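How do I stop my dark clothes from picking up lint and fading?

Posted by Carmela Longo in Laundry & Clothing Care, Oct 12, 2024

I moved to Kalville in August and started doing my own laundry for the first time in years (my old building had a wash-and-fold downstairs – I miss it!). My navy and black things come out covered in specks, and two shirts have already gone dull. I wash everything together on warm. What should I change first? I'd love to get this right before I buy anything new.

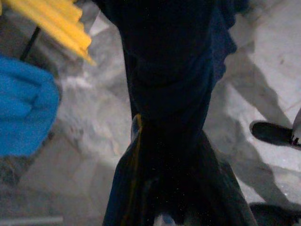
The washer is a Rizzi, a front loader that came with the apartment. I've been using powder detergent, a full scoop every time.

Miyuki Murakami

Oh, you can fix this! Start by keeping towels away from anything dark. Towels shed like crazy, and navy shows every bit of it. Then turn your darks inside out, zip the zippers, and wash on cold with half the detergent. Powder doesn't always dissolve well in cold water, so try a liquid.

Don't stuff the drum either. Clothes need room for the lint to rinse away. I run a short cycle, 28 minutes, and that's plenty for shirts I've worn once.

For drying, I skip the machine for tops and put them straight on hangers. I love this part – hardly any ironing! 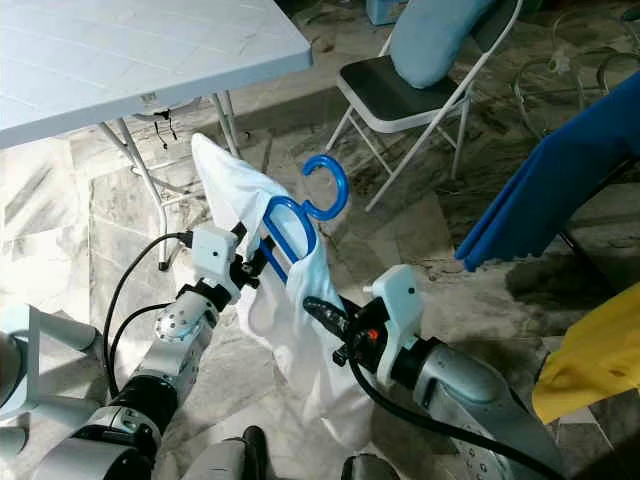 White top with a blue plastic hanger in the neck opening.

Put the hanger in from the bottom hem if the neckline is snug, so you don't stretch the collar. Smooth the shoulder seams with your hands and leave a little space between pieces. Keep darks out of direct sun, too, or all that cold washing is wasted.
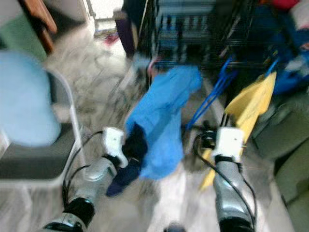 One more thing: clean the filter on that front loader. Mine hadn't been opened in ages and the next load came out so much better.

Duangjai Chuensuk

vinegar in the rinse, works for me. Check your washer manual first though

Raffaele Villa

Agree with Miyuki on the towels. A lint roller gets the rest. I wouldn't bother with special dark detergent, I tried one for 20 washes and saw no difference.

Related
Can I wash wool on the cold cycle?
Front loader smells musty after every wash
Best way to hang sweaters without shoulder bumps
How much detergent for a small load?

Contact us | © 2024 Tredia Community Help | Back to top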